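How to Submit a Short Film to the Halliday Screening Program

Updated Nov 27, 2023

These instructions apply to filmmakers who wish to have a short film considered for public exhibition at the Halliday. They cover the preparation of the file, the completion of the entry form and the delivery of materials after selection. Entrants who have submitted in earlier years should read the page again in full, as the sections on sound and captions have changed.

Before You Begin

The program accepts fiction, documentary and animated films with a running time of no more than 52 minutes, including all titles and credits. Films that have been released commercially in theaters are not eligible. Films shown at other festivals, or posted online for a limited period, may be entered.

The person submitting the film must hold the right to exhibit it or must have written permission from the person who does. Where a film was made as part of a course of study, the entrant should confirm with the school that it makes no claim on exhibition rights.

Step 1. Open an Entry Record

Entries are made through the Niline portal. Select "Short Film" from the list of programs and enter the title exactly as it appears on screen. If the title is not in English, enter the original title first and the English title in the second field.

The portal will issue an entry number. Please quote this number in all correspondence. Messages that give only a film title may be delayed, as several entries often share the same one.

Step 2. Prepare the Viewing Copy

The viewing copy is used by the selection panel only. It may be a compressed file, and a temporary sound mix is acceptable if the final mix will be complete by the August delivery date. The following requirements apply:

The file must play from beginning to end without a password prompt.
Color bars, countdowns and test tones must be removed.
Dialogue in any language other than English must carry English subtitles.
The entry number must appear in the file name.

Do not place a watermark across the center of the image. A small mark in one corner is permitted.

Step 3. Complete the Credits Form

List the director, writer, producer, cinematographer, editor and composer. Performers should be listed in the order in which they appear in the closing credits. Spelling is taken from this form for the printed program, and corrections cannot be made after the program has gone to press.

Music requires particular attention. For each piece used, state the title, the composer, the publisher and the type of license obtained. A license that covers festival use only is sufficient for selection but may not cover a later touring program.

Step 4. Supply Stills and Supporting Text

Provide 5 still images and a synopsis of one paragraph. Stills should be taken from the film itself or from the set during production. Posters and images with lettering laid over them cannot be used in the program.

The synopsis should state the subject of the film and its principal characters. Reviews, award listings and statements of intent belong in the separate field marked "Director's Note."

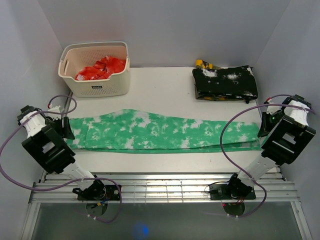 Step 5. Deliver the Exhibition Copy

Entrants whose films are selected will receive a delivery sheet from Marianna Walczak in the print office. The exhibition copy must be supplied on a drive, together with 2 caption files: one for the theater's captioning devices and one for open-caption screenings.

Label the drive itself as well as its case. Drives should be addressed to the Halliday Print Office, Room 3213, and sent by a tracked service. Return postage is paid by the program within the country only.

Step 6. Attend the Technical Check

A technical check is scheduled for each selected film. The director or a representative may attend to confirm picture format and sound level with the projection supervisor, Gregor Imrie. Changes to the edit cannot be accepted at this stage.

Questions about eligibility should be sent to Kekeli Ansah through the message function in the portal. Requests for access arrangements at screenings are handled by Jeanie Cruickshank and should be made when the delivery sheet is returned.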